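Skip to newsletter sign-up

THE KOSCOMBE CIRCULAR
What's on, what's off, and what you could win

Yes, the prize draw is back

Regular readers will remember last year's draw, when first prize was a weekend at a spa hotel that closed for repairs the morning our winner arrived. Teodor Ilie has been very gracious about it. He got a refund, a robe, and a letter from the manager, and he has let us print none of them.

So we are trying again. The Drulis, which has been the town's only theater since the other one became a tire shop, is putting on its winter musical in December. It's called "Au," after the chemical symbol for gold, and it concerns a family of prospectors who find a great deal of it and stop speaking to each other. There are 30 songs. I have heard nine and can report that at least four are different.

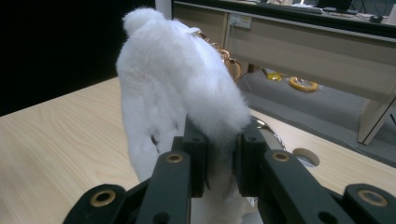
The Drulis has given us two front-row seats for opening night, dinner beforehand at Bircombe's, and a backstage tour with Heidrun Koller, who directs. Opening night has a dress code, in the sense that the poster says "Glamour!" and leaves you to work it out. A white furry handbag with a pompom and a gold chain strap would be entirely in the spirit of the thing, and would also keep your hands warm in the second half, when the heating traditionally goes off. Last winter I wore a tie. I was asked twice where the restrooms were.

Uliana Vasylenko plays the grandmother, Ferdinand Aebischer plays the mule (the front), and Tuncay Bilgin plays every banker, sheriff and creditor in the territory with the help of 68 hats. Heidrun swears each hat is a separate character. The program runs to several pages on this point.

"We did ask for a smaller show," she told me. "Then the composer came to stay."

How to enter

Tell us in one sentence which song from any musical you would happily never hear again. Send it on a postcard to the Circular or drop it in the box at the Drulis ticket desk, which is open until 6 p.m. One entry per person. We had 145 entries last time and 81 of them were in the same handwriting. We know who you are, and your loops are lovely.

The winner will be drawn by Uliana, in costume if the bonnet is back from the cleaners. You need to be 18 or over, and you need to be free on opening night. The seats can't be swapped for cash, for a matinee, or for a robe.
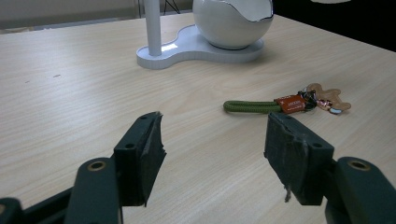 Photo: Koscombe Circular

If you'd rather just pay, tickets are on sale now at the desk. The balcony is cheaper and has a fine view of the hats. Avoid the two seats behind the pillar unless you are bringing someone you don't care to sit through a conversation with, as the pillar takes up most of the talking space too.

Bircombe's will be serving a themed menu for the length of the run. I've seen a draft. The soup is called Fool's Gold and it is squash.

3 comments | 12 shares

Like this? Get the Circular in your inbox. By signing up you agree to receive emails from us. Unsubscribe at any time.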